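Vanity Basin Care: Frequently Asked Questions

Ullel Bathroom Fittings, Product Support
Last revised Tuesday, December 23, 2025

This page covers routine cleaning of white ceramic vanity basins, including the Prasstead and Oketlow ranges. For tap servicing and cartridge replacement, see the separate tapware page. Questions on this page were compiled by Ottilie Marti from calls and emails to the support desk.

What should I use for everyday cleaning?

A soft cloth, warm water and a few drops of ordinary dish soap. Glazed ceramic doesn't need anything stronger for toothpaste, soap film or loose dirt. Wring the cloth out before you start. A cloth that is dripping moves dirt around the bowl and leaves it behind in lines as the water drains.

Does it matter what colour the cloth is?

Not to the glaze. A dark cloth hides the dirt it has picked up, so fold it to a fresh face more often than you think you need to. New dark cloths should be washed once on their own before use, as loose dye can mark silicone sealant. It will not mark sound glaze.

There are dark brown spots in the bottom of the bowl. Is the glaze damaged?

Usually not. Spots and smudges lying on the surface, particularly in curved trails or small clusters, are nearly always a deposit: soil, coffee, hair colour, shoe polish or similar. Damage to glaze looks different. A chip has a hard edge you can feel with a fingernail, and crazing is a network of fine lines that stays put however much you wipe.
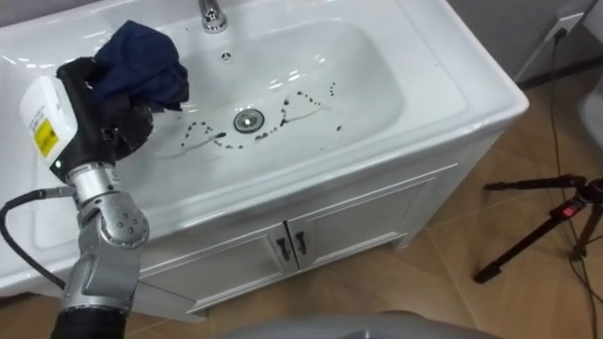 Test a single spot first. Hold a damp cloth on it for one minute, then wipe once with light pressure. If the spot lifts or smears, it is a surface deposit and the whole bowl can be cleaned the same way. If it does not change, go to the section on stubborn marks.

Should I rinse the bowl before wiping?

If the dirt is gritty, yes. Run the tap gently and guide the grit to the drain by hand. Grit trapped under a cloth can dull the finish on chrome parts and, over years, the glaze. If the dirt is greasy or sticky, apply soap first and rinse afterwards.

In what order should the basin be cleaned?

Work from high to low:

1. Tap body and spout
2. Rear deck and rim
3. Overflow ring
4. Walls of the bowl
5. Floor of the bowl
6. Drain stopper
7. Cabinet doors

Rinse the cloth between steps 3 and 4, and use a separate cloth for the cabinet.

How hard should I press?

Enough to keep the cloth in full contact with the surface. Deposits that resist light pressure need more soaking time, and extra force does very little for them. On the curved part of the bowl, a cloth folded into a flat pad tends to bridge the curve and touch only at its edges. Bunch it loosely so it fills the curve. Make overlapping strokes towards the drain and finish with a rinse. 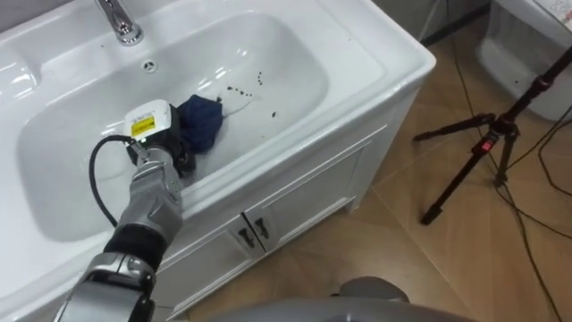

Dirt near the front of the bowl is the most commonly missed. A person standing at the vanity looks down past the front rim, and the front wall is hidden unless they lean over. Overhead lighting adds to the problem by putting bright patches on the inner walls, and small marks are hard to judge beside them. The dark brown specks on the floor of this basin, near the front rim, are typical: part of a short curving trail, with a few strays further forward. Run the cloth along the inside of the front wall from one side to the other, then check from a second angle.

How do I clean the overflow?

Wipe the chrome ring with the damp cloth. For the channel behind it, pour 330 mL of warm soapy water slowly into the opening, leave it for five minutes and flush with clean water. Do not push wire or a screwdriver into the opening. If your overflow has a slotted cover, a soft toothbrush will clear the slots.

How do I clean the drain stopper?

Wipe the top and around the edge, where hair and soap collect. Most stoppers sold with our basins lift or unscrew by hand. If yours does not, leave it in place and contact us with the model code. Replacement seals are part no. 126.

What can I use on stubborn marks?

Make a paste of baking soda and water, apply it with a damp cloth, leave it for ten minutes and rinse. For mineral scale, use white vinegar diluted with an equal amount of water, kept on the ceramic only and rinsed within five minutes. Keep vinegar off the chrome.

Never mix vinegar or any other acid with bleach. The mixture gives off a toxic gas.

What should I avoid?

Steel wool, scouring powder, green-backed scourers, razor blades, and any drain product left standing in the bowl. Avoid boiling water as well. Ceramic can crack under a sudden change in temperature.

How should I look after the vanity cabinet?

Water that runs over the front rim collects in the recessed trim on the doors. Dry the trim with a clean cloth after cleaning the basin, paying attention to the lower corners. Standing water on the floor should be mopped up the same day.

Does cleaning affect my warranty?

Normal cleaning as set out on this page does not. Scratches from abrasives and etching from acids are excluded under clause 111 of the warranty terms.

I've tried all of this and the mark is still there. What next?

Send a clear photo taken in daylight, along with the model code and a list of products already used, and quote form 203. Patricio Palma handles glaze inspections for the Prasstead and Oketlow ranges. Basins supplied through Wong should be reported to the store where they were bought. Our inspection desk is closed for stocktake during the first week of July.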